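Questions fréquentes — Prêt de jouets et de jeux, ludothèque Plustodero

Comment s'inscrire ?
L'inscription se fait sur place, à l'accueil, avec une pièce d'identité et un justificatif de domicile de moins de trois mois. Les enfants sont inscrits sur la carte d'un parent ou d'un responsable légal. Les assistantes maternelles peuvent demander une carte professionnelle, valable un an.

Combien coûte l'adhésion ?
L'adhésion familiale est de 40 euros par an, de date à date. Elle est à régler en une seule fois, par chèque, par carte ou en espèces. Les tickets loisirs ne sont plus acceptés depuis juillet.

Faut-il habiter la commune ?
Non. Le tarif est le même pour tous. En revanche, les grands jeux en bois sont réservés en priorité aux habitants entre mai et septembre.

Combien de jeux peut-on emprunter, et pour combien de temps ?
Chaque famille peut emprunter quatre jeux ou jouets à la fois, dont un seul grand jeu, pour trois semaines. Le prêt est renouvelable une fois si personne n'a réservé l'article. Le renouvellement se demande par téléphone ou à l'accueil, avant la date de retour.

Où trouver la liste des jeux ?
Le catalogue compte 500 références et peut être consulté sur le poste de l'entrée. Une version imprimée est disponible à l'accueil ; elle est mise à jour deux fois par an, les dernières acquisitions n'y figurent donc pas toujours. Pour les jeux de société à partir de dix ans, demandez Margaux Baudry, qui s'occupe de ce rayon.

Prêtez-vous des peluches et des jouets en tissu ?
Oui, mais le choix est limité. Seuls les modèles lavables en machine à 40 degrés sont proposés au prêt. Ils sont lavés par nos soins après chaque retour : merci de ne pas le faire vous-même, certaines lessives parfumées provoquent des réactions chez les plus petits. Comptez quelques jours avant qu'un article rendu soit de nouveau disponible.
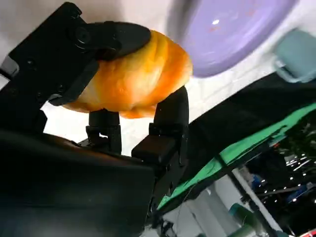 Que faire s'il manque une pièce ?
Signalez-le au retour, même s'il s'agit d'un simple pion. Le contenu de chaque boîte est indiqué sur l'étiquette collée sous le couvercle. Une pièce perdue est facturée 2 euros. Si elle est indispensable au jeu et introuvable chez l'éditeur, le remplacement complet peut être demandé. Une pièce retrouvée plus tard est remboursée sur présentation du reçu.

Et si un jouet est cassé ?
L'usure normale n'est jamais facturée. Ne réparez pas le jouet à la maison, surtout pas à la colle. Syahrul Kwok tient l'atelier de réparation et décide si l'article peut repartir en prêt.

Que se passe-t-il en cas de retard ?
Il n'y a pas d'amende. Les emprunts sont suspendus pour une durée égale au retard. Après deux courriers sans réponse, l'article est facturé au prix d'achat.

Peut-on jouer sur place sans être adhérent ?
Oui, l'espace de jeu est ouvert à tous aux heures d'accueil. Les enfants de moins de huit ans doivent être accompagnés d'un adulte. Les goûters se prennent dans le hall — pas dans la salle des petits.

Acceptez-vous les dons ?
Oui, pour les jeux complets et en bon état. Nous ne prenons ni peluches, ni puzzles de plus de 235 pièces, ni jouets électroniques. Les dons sont à déposer à l'accueil, jamais devant la porte en dehors des heures d'ouverture.

Comment réserver pour un groupe ?
Les écoles, crèches et centres de loisirs sont reçus le matin, sur rendez-vous. Adressez votre demande à Leen Chamoun en précisant l'âge des enfants et le nombre d'accompagnateurs. La confirmation est envoyée par courriel.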